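November, evening

Rain from breakfast on. Asstead was flooded at the low end again, so I stayed in and did the small things I have been putting off since summer. The kitchen drawer came first. I tipped the whole lot into the washing-up bowl: buttons, fuses, picture hooks, dead batteries, the spare key for the Mokach flat that should have gone back when the lease ended. I'll mail it.

The batteries went in a bag for the recycling point. Then I took the gray organizer tray over to the white table, where there is room to spread out, and took the lid off. I bought it at Polat in the spring and have hardly used it. It is see-through, in a smoky gray, with a divider down the length and three shorter ones across. The walls are thin but it feels solid enough. It cost 28, too much for a plastic box, but the cheaper ones had no lid.
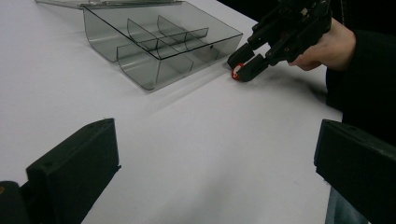

What goes where

I wanted this settled before putting anything away, because last time I filled the thing in any order and ended up going back to the drawer. So:

Buttons along one side, shirt buttons kept apart from coat buttons.
Fuses and picture hooks in the middle.
Caps and bottle tops at the end.
Safety pins wherever there is space.

The caps are the only part anyone would argue with. I keep them for the spring markers in the seed trays, and for the board game that lost its counters in the move from Mokach. It needs 6 a side and we are still short on one of them. The red and white ones are best because they show up on the board. The plain metal ones get lost against the dark squares and they scratch it too.

Lunch was soup. I went back to the table around two and wiped it down, though it still has gray smudges that don't shift with plain water. Must try the paste from under the sink. I also looked at the tray for a while and thought about turning it the other way in the drawer, long side to the front. Measured the drawer and it will go in either way with almost 4 inches to spare. Long side to the front, then. The lid can live underneath.
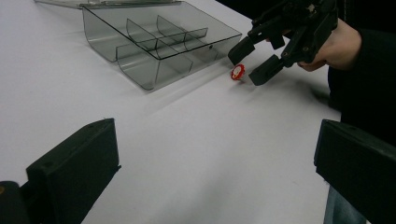
My sister phoned in the middle of all this and said she would throw every cap out and buy proper counters, they cost next to nothing and come in a bag. She also said the fuses ought to be near the fuse box and not in the kitchen at all. I think she is right about the fuses. Moved them to the shelf in the hall after she hung up, so there is a spare section now.

Left to do: the key, the paste, and the string, which I forgot completely and found behind the bread bin. Fasano are meant to deliver the shelf brackets in the morning, between eight and noon. Bed early.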